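Crónicas > Justicia > Visitas > Una jornada de puertas abiertas en el palacio de justicia de Trendberg

10 de abril de 2009

El tribunal regional de Trendberg abrió sus puertas al público durante una jornada completa, la segunda vez que lo hace desde que se trasladó al edificio nuevo. Fui con el grupo de la mañana, el de habla no local, que se apunta por correo y recibe un número de visita. El mío era el 1312. Con ese número se pasa el control de la entrada, se recoge una tarjeta de plástico y se deja el teléfono en una taquilla. El cuaderno se puede conservar.

El edificio está a las afueras, al final de la línea de tranvía que viene del centro, junto a los almacenes de la empresa Driten. Hasta hace poco los juicios penales se celebraban en el palacio antiguo, en la plaza mayor, que ahora ocupa la administración de la provincia. El cambio se discutió mucho en su momento. Los abogados se quejaban de la distancia y las familias de los presos también, con más motivo: desde la prisión de Stindent no hay transporte directo y el viaje obliga a hacer dos transbordos.

La visita empezó en la sala de vistas número uno, la más grande. Tiene 60 plazas para el público, separadas del resto por una barandilla baja. A la izquierda está el banco de la acusación, a la derecha el de la defensa, y junto a este la cabina de cristal donde se sienta el acusado cuando el cargo conlleva más de diez años de prisión. La funcionaria que nos acompañaba explicó que la cabina sustituyó a la jaula de barrotes del edificio antiguo. Un visitante preguntó si el acusado puede hablar con su abogado durante la sesión. Puede hacerlo por una ranura horizontal, y desde la segunda fila se oye bastante bien lo que se dice por ella. La funcionaria respondió que se ha pedido un presupuesto para instalar un interfono.

Me pareció un asunto menos menor de lo que daba a entender la respuesta. En el proceso Okoro, que se juzgó en esa misma sala, la defensa presentó dos escritos por la falta de confidencialidad de las consultas. Los dos fueron rechazados. La sentencia, de 752 páginas, dedica a la cuestión un párrafo. Ese proceso es el motivo por el que muchos de los que íbamos en el grupo nos habíamos apuntado, y también el único del que la funcionaria tenía instrucciones de no hablar. Lo dijo al principio, con educación, y lo repitió cada vez que alguien lo intentaba.

De la sala uno pasamos a la zona de deliberaciones. Hay una mesa ovalada, un armario con los códigos y una máquina de café. En los casos graves deciden tres jueces profesionales y cuatro legos, y la condena requiere cinco votos. El resultado de la votación no se publica. Tampoco se admiten votos particulares por escrito, algo que sí existía hasta la reforma procesal y que varios colegios de abogados piden recuperar. La persona que nos atendía allí, un juez jubilado que colabora en las visitas, defendió el sistema actual: según él, un tribunal que enseña sus divisiones invita a presionar a sus miembros. Le preguntaron si había recibido presiones alguna vez. Contestó que cartas, muchas, y que las archivaba.

La sección de pruebas periciales está en el sótano. Se baja por una escalera ancha y se cruza un pasillo con puertas numeradas. No se permite entrar en el depósito, pero sí asomarse al mostrador donde se entregan y se retiran los objetos. Cada retirada exige dos firmas y queda anotada en un libro que luego se copia al registro informático. El libro que estaba en uso iba por el asiento 3839. Pregunté qué pasa si el libro y el registro no coinciden. Prevalece el libro, me dijeron, hasta que un juez diga lo contrario.

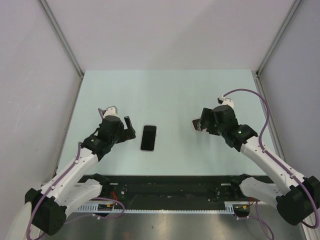 En el mostrador había ya bastante cola y el grupo tuvo que dividirse. A los primeros nos tocó una charla corta sobre la cadena de custodia, que en los últimos años ha sido el punto débil de la acusación en varios asuntos. La ley obliga a documentar dónde está cada prueba en todo momento, pero no fija qué ocurre cuando falta un tramo. Unas salas excluyen la prueba y otras la admiten y dejan su valoración al tribunal. El Supremo todavía no ha unificado el criterio. El técnico que daba la charla no quiso entrar en eso y se limitó al procedimiento: precinto, etiqueta, acta, traslado. Repartió una hoja con el esquema, que es la misma que se entrega a los agentes en su curso de formación.

A media mañana hubo un descanso en la cafetería de la planta baja. El café es malo y barato. Coincidí en la mesa con dos estudiantes de derecho y con un matrimonio mayor que asiste a juicios como público una vez por semana. Ellos me contaron lo que no sale en el folleto: que en los casos con interés político las 60 plazas se llenan antes de abrir, a menudo con funcionarios a los que se envía para ocuparlas, y que quien llega desde fuera se queda en el pasillo. No he podido comprobarlo. La funcionaria, cuando se lo planteé después, dijo que las plazas se asignan por orden de llegada y que el tribunal no pregunta a nadie en qué trabaja.

La segunda parte se dedicó a la asistencia jurídica gratuita. La oficina ocupa tres despachos en el primer piso, con una sala de espera pequeña. Un acusado sin recursos recibe abogado en el plazo de un día desde la detención, según la norma. En la práctica el primer encuentro suele producirse en la comisaría, minutos antes del interrogatorio. El abogado de guardia que nos habló lo reconoció sin rodeos. Cobra una cantidad fija por asunto, igual si dura una mañana que si dura medio año, y dijo que eso explica por qué los despachos con experiencia han dejado el turno. Para los procesos largos se acaba designando a gente recién colegiada.

Uno de los estudiantes preguntó por los recursos contra las condenas más altas. Hay diez días para anunciarlo y treinta para presentarlo, plazos que corren aunque la transcripción del juicio no esté terminada. En Trendberg rara vez lo está. Se puede pedir una prórroga y el abogado dijo que suele concederse – aunque no siempre, y no en los asuntos que más la necesitan. Fue lo más crítico que oí en toda la visita a alguien que trabaja en el edificio.

Terminamos en el archivo, una nave alargada con estanterías móviles. Se conservan los expedientes desde la posguerra, salvo los de dos años que se perdieron en una inundación del palacio antiguo. Las causas por delitos políticos de la época anterior se pueden consultar desde julio del año pasado, con solicitud motivada y previa supresión de los nombres de terceros. La supresión se hace a mano, con rotulador, sobre una fotocopia. Nos enseñaron un expediente ya tratado en el que quedaban legibles la fecha, el sello y poco más.

La salida fue por la puerta lateral, donde se devuelven las tarjetas. Hay un buzón para sugerencias y un formulario de una sola cara. Puse lo de la ranura de la cabina y lo del transporte desde Stindent.

Datos prácticos: la visita dura tres horas y media, es gratuita y hay que llevar documento de identidad. El formulario de inscripción está en la página del tribunal, en el apartado de comunicación. Los grupos en otros idiomas solo salen por la mañana. El último tranvía de vuelta con enlace al centro pasa a las seis; después hay que ir andando hasta la parada de los almacenes Driten y tomar el autobús.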